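Perkeo Door Seal Kit: Does It Keep a Room Any Quieter?

I have a low opinion of things that promise to make a house quiet. Most are foam, and foam is cheap until somebody prints a sound wave on the box. The Perkeo kit has a sound wave on the box. It also says "whole-room calm," and I still don't know what that is supposed to mean.

I paid 38 dollars for it at Ahuja, the hardware store in Komusbridge, and put it on the door between my office and the hallway. The hallway has the dryer at one end and the television at the other. If a seal can do any good, it ought to do it there. 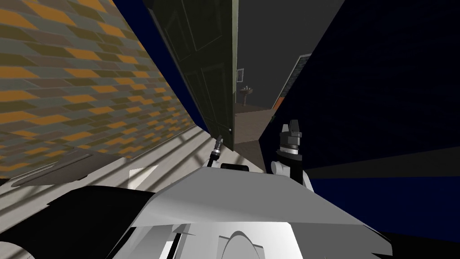
What you get

One roll of foam tape, 182 inches long. One rubber sweep for the bottom of the door, in a metal carrier. Screws, an alcohol wipe, a folded sheet of instructions, and a plastic tool for pressing the tape down that does the same job as your thumb.

The roll came up short on my door. I did both sides, started across the top, and ran out a hand's width from the corner. The box says "fits standard doors," and mine is as standard as they come. I filled the gap with a leftover piece of window foam in a different color, and I notice it every time I walk through.

The sweep is better. The carrier is solid, the rubber is soft enough to follow an uneven floor, and the slots let you move it up or down after the screws are in. Cut it with a fine hacksaw and file the end. The instructions suggest scissors for the rubber, fine, but say nothing at all about the metal.

Putting it on

Perkeo claims 15 minutes. I spent most of an evening on it, and a good part of that went on scrubbing old paint drips off the stop so the tape would hold.

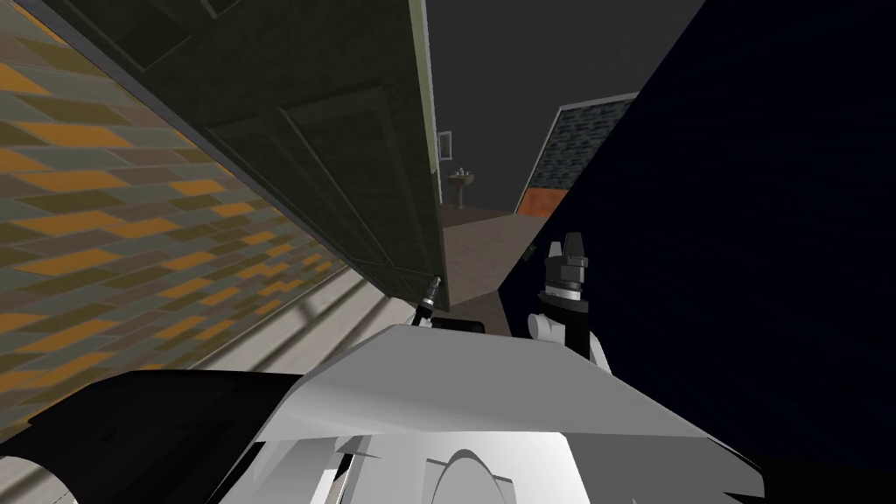 Before you buy any seal kit, look at where your door leaks. Sound goes wherever air goes, and on an inside door the bottom is usually the worst of it. Shut the door, turn off the light in your room, and look for a bright line. A paneled door like the dark green one here, stopping just above the floor, is the sort where the sweep would be my first purchase and the tape a distant second. The recessed panels matter too. They are often the thinnest part of the door, and no strip around the edge will change what comes straight through them. If yours are thin, save your money for a heavier door.

Also check how tightly the door shuts now. Mine closed with a click before the tape went on. Afterward I had to lean on it, and I ended up moving the strike plate to get the latch to catch. Perkeo's sheet covers this with the words "adjust hardware as needed."

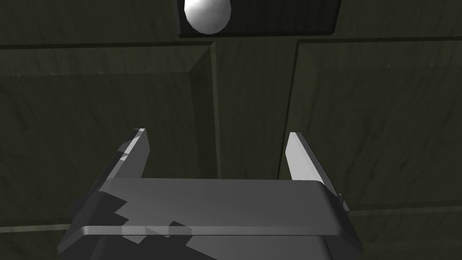 Does it work?

Some. The dryer used to be a steady drone with a rattle on top. The rattle is much softer now and the drone is the same as ever, as you'd expect, with low sounds going through the door itself. The television is down to a mumble. I can't follow the plot anymore, and that was half of what I wanted.

I didn't measure any of this. I sat at my desk with the door shut and listened, then took the sweep off and listened again. With the sweep off, most of the benefit went with it. Peeling a length of tape off the hinge side made no difference I could hear, though it did take a strip of paint with it.

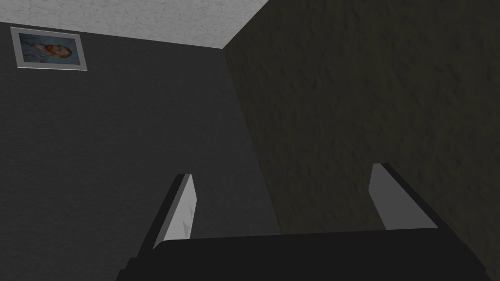
That makes the price hard to defend. The sweep is doing nearly all the work, and Perkeo won't sell it to you separately. Plidari makes a bare sweep with a stiffer rubber, and I tried one on the bedroom door a while ago. It drags on carpet – badly enough that I trimmed it with a utility knife – but on a hard floor it seemed every bit as good to me, and it cost a lot less.

One thing in Perkeo's favor is drafts. My office had a cold stripe across the floor every November, and with both parts fitted it's gone. Had they sold this as a draft kit I'd be grumbling less.

As for wear, the tape at the latch side has already gone flat where the door presses hardest. The sweep still looks new. There is a two-year guarantee, but it leaves out "compression of foam," and compressing is all the foam does.

Buy it if you have a drafty room with a hard floor and you want everything in one box. If noise is the only complaint, get a plain sweep and try that for a week first.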